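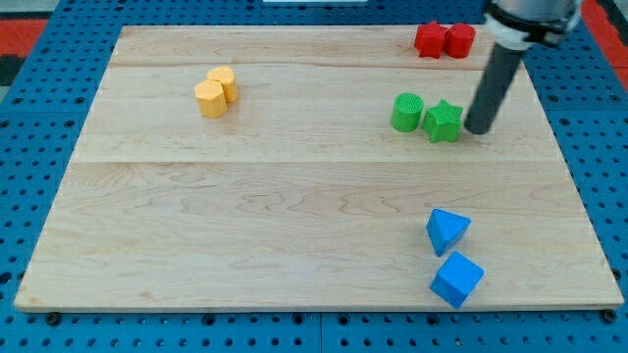 Primero el color, siempre el color, decía una lectora de la edición anterior en su carta, y que lo de la forma ya vendría solo. Su hijo juntaba lo rojo con lo rojo y se quedaba tan ancho, aunque una pieza fuera una estrella y la otra un cilindro. Me encantó esa carta (la tengo pegada en la tapa del cuaderno) y con ella quiero abrir este capítulo.

Capítulo 7
Emparejar, agrupar, clasificar

Cuando empecé a dar clase yo pensaba que clasificar era cosa de cinco minutos: sacas los bloques, los niños hacen montones y a otra cosa. ¡Qué va! Mi primera mañana en la escuela Niruta llevé una caja entera, la volqué en la alfombra y pedí que ordenaran aquello «como quisieran». Salieron torres, una granja, un aparcamiento y ni un solo grupo. Me había pasado de piezas y me había quedado corta de pregunta.

Desde entonces empiezo con muy poco material: cuatro colores, dos bloques de cada uno, una tabla de madera clara y nada más. Con eso hay tema para unos 20 minutos, y a veces para bastante más si el grupo se pone a discutir, que es lo que a mí me gusta. ¿La estrella verde va con el cilindro verde o con la estrella roja? Las dos respuestas valen, claro, pero cada una obedece a un criterio distinto, y de eso trata el capítulo.

Vamos a usar tres palabras que conviene no mezclar. Un atributo es algo que podemos decir de una pieza: su color, su forma, si la cara de arriba es lisa o rugosa. Un criterio es el atributo que elegimos para agrupar. Y una clase es el grupo que sale. Si cambio de criterio, las piezas siguen siendo las mismas y las clases no, y ahí es donde más de un adulto se me ha enredado (yo la primera, en el curso de Palumbo, delante de todo el mundo).

Antes de seguir, busca por casa unas cuantas piezas de colores. Sirven también botones, tapones o pinzas de la ropa. Haz parejas por color, anótalas en el cuaderno y después deshazlas y agrupa por forma. Fíjate en si te queda alguna pieza suelta, porque con ella trabajaremos en el apartado siguiente.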